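Part 2. Recording towel folds for the Irix policy

I like to do this with the arms parked and a coffee nearby, so go slowly the first time through!

1. Start the Tomance recorder and wait for both wrist streams to come up.
2. Put the towels within reach of the two arms. Mix the colors and the fabrics, that's where our gains came from.
3. Fold one towel by teleoperation, then save the episode.
4. Every 1000 episodes, retrain and run the 2 held-out towels.

Caution: keep your hands off the table while the arms are live.

With the left gripper open and a few towels out, some folded and one hanging, my table looks like so:

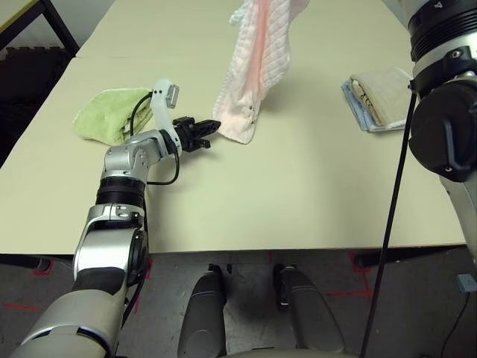 Erasto Swai wrote back that he gets better folds when he throws out any episode with a long pause in it, and he wondered whether I'd tried that. I have (on Sunday, with 3 training seeds), and he's right, the policy hesitates a lot less at the second crease.

Note: the pause filter is off by default. Turn it on under Episodes before you retrain.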